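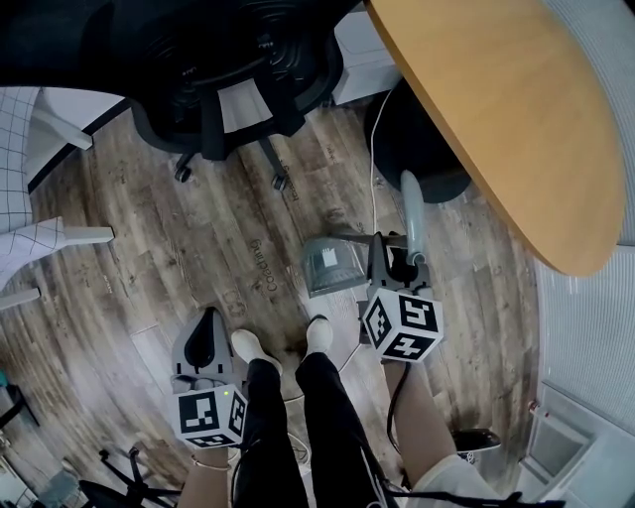
White shoes, wood-patterned floor.

I moved to Trorham in November with two suitcases and a rice cooker. Everybody told me the winter would be the hard part, but for me it was the bread. In my country we buy bread every morning, still warm, and here it comes sliced in a bag and stays soft for nine days. I did not trust it.

So I began to bake. The first loaf was flat and grey in the middle, and I ate it anyway with a lot of butter. My neighbour told me to try the flour from Seten, a small mill over 70 kilometres from here, and the second loaf was already better. It had a proper colour and it made that small cracking noise when it cooled on the rack.

I keep a notebook now. I write how long the dough rested and how warm the kitchen was. My favourite recipe takes 53 minutes in the oven, the first half with the lid on. I have learnt that my oven is lying, it says one temperature and gives another — so I bought a little thermometer at Omness and hung it inside.

Last month I carried two loaves on the bus to a lunch at work. One was finished before the soup arrived. The other one, with walnuts, came home with me almost whole, and I am still not sure why. Maybe too much salt. Next time I will put raisins in half of it and see.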